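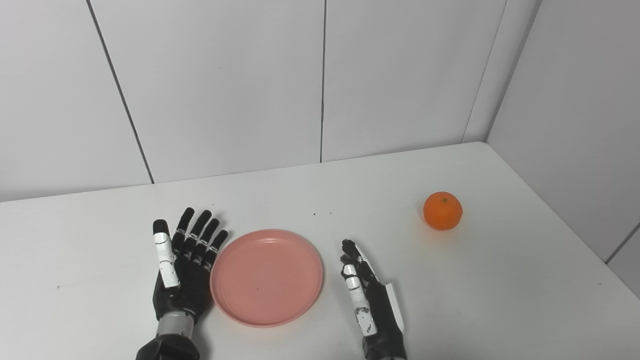 Keep the Plastic Plates

October 12, 2018

Every few months someone tells me it's time to get rid of my plastic plates. Grown people eat off stoneware, they say. I have a cupboard with 8 stoneware plates in it, bought at Halás the year I moved to Nudmont, and I reach for them when company comes. The rest of the time I want a pink plastic plate and a tangerine, and I don't see what is wrong with that.

A plate with a raised rim does its job. Peel, seeds and crumbs stay on it. It weighs next to nothing, and if it slides off the table I pick it up and rinse it. I broke two of the stoneware ones in May, both at the sink, and the replacements cost more than a whole stack of plastic.

The argument against plastic is usually about looks. I think a white table can use some color. Set a pink plate and an orange piece of fruit on one and the corner of the room looks lived in -- no runner, no candle, no bowl of decorative stones.

There is a better argument, which is waste. I take that one seriously. But the wasteful thing is buying plates and throwing them out, whatever they are made of. I have had mine for five years. They have scratches, and they don't go in the microwave. I will replace them when they crack, and so far none of them has.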